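Open afternoon at the Altberg workshop

Reading time: 1 minute

The Altberg robotics workshop opened its doors in October, and 94 visitors came during the afternoon. Most of them were families from the neighbourhood, together with two classes from the technical school.

The main demonstration was about packing for a journey. Zdenka Angelovski, who leads the workshop, explained that clothes are difficult for a machine, for the reason that they never keep the same shape.
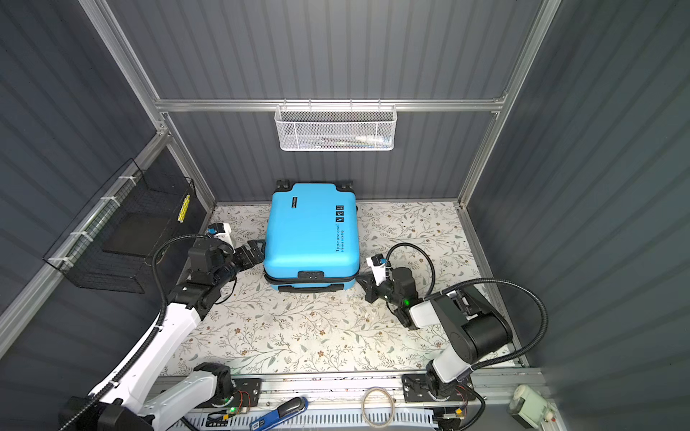
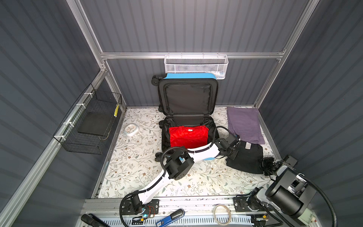

Each group could stay for 30 minutes and put questions to the team. The children wished to know if the robots can also pack shoes. Blagoje Dimitriou answered that this is planned for next year, but he did not want to promise it.

Suha Darwish came with her two sons and found the visit very interesting. "I had expected something faster," she said, "but it is nice to see how much patience this work needs."

The workshop will open again in spring. Entrance is free, but places must be reserved by telephone.

Recent items
New tables for the Rorier reading room
Myrtle Villanueva speaks about her years in teaching
Bus 309 has a changed timetable

Contact | Copyright | Back to top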